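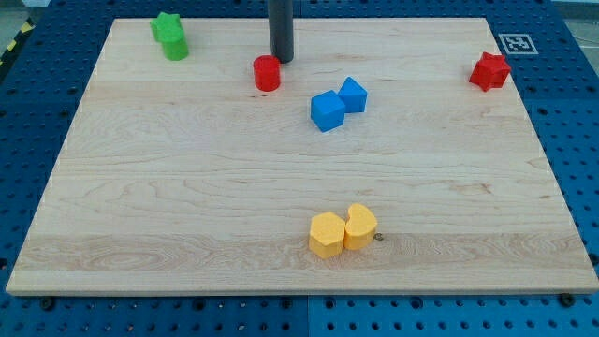 Skolthorpe Kitchen Words, version 3. A list of what people in and near Skolthorpe call things in the kitchen, typed up from paper slips. One row per word per person, so the same word turns up lots of times and thats on purpose. Biggest muddle by far is the thing you cut bread on. A pale maple one with wavy grain, glued up from planks, gets "board" from most people, "bread board" from the older end, and "slab" from one street only. All three kept. Don't merge them please.

What's in it

words.csv - the main file, 1,000 rows
people.csv - 200 speakers, numbers only, no names
notes.txt - odds and ends, read it before you moan at me

Columns in words.csv

id, speaker, thing, word, spelling_as_given, sure

"thing" is the plain name we picked for the object. "word" is tidied spelling. "spelling_as_given" is whatever was on the slip, never corrected. "sure" is y or n, and n means Marek and I read the handwriting differently.

How it was collected

Slips left at the library desk and the Naylor bakery, October. Anyone could fill one in. Olaia Urquijo typed the first 500, Marek Michalík did the rest, then we swapped and checked. Handwriting was bad. Pencil is worse.

Known problems

- Speakers 41 and 42 are probably the same person. Left in.
- 15 rows have no "thing". The slip just had a word on it. If you know what a "plulton" is, get in touch.
- Ages are in bands, and the top band is too wide.
- "Tea towel" is under cloths, "oven cloth" is under ovens. Will fix.
- Almost nothing from the estate side of town, so dont go drawing maps from this.

Changes since version 2

Accents no longer broken in people.csv. Duplicate header row gone. "Spurtle" moved out of spoons after complaints.

Using it

Free for teaching, local history, your own curiosity. Say where you got it. Opens fine in any spreadsheet, but turn off autocorrect first or it will eat the spellings. Was made with Olimero, old version, you don't need it to read the files.

Corrections to the library desk, marked for Olaia. Wednesday is best.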